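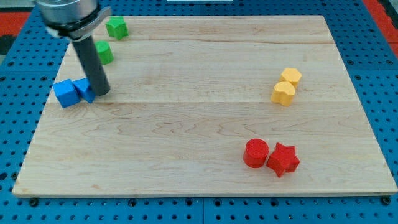
Pale boards with a fine, wavy grain show every drip, so go easy on the oil.

How to Oil a Cutting Board

Your board has gone gray and fuzzy and you have been pretending not to notice. Fixing it takes one evening of work and a night of leaving it alone, the harder part.

You will need food-grade mineral oil, 220-grit sandpaper and a rag you never liked. Skip the olive oil. It goes rancid, and your onions will taste like a closet.

1. Wash the board with dish soap and hot water. Stand it on edge and let it dry until the next day. Yes, all the way.

2. Sand with the grain until the fuzz is gone. Wipe off the dust with a damp cloth and let it dry again.

3. Pour on a puddle the size of a silver dollar and spread it around. Do both faces, the sides and the ends. The ends drink like a wedding guest.

4. Wait 36 minutes. I have tried 20 and I have tried forgetting until Wednesday. Thirty-six suits me.

5. Wipe off whatever is left and stand the board up overnight.

Repeat when water stops beading. Keep it out of the dishwasher, no matter who loads it.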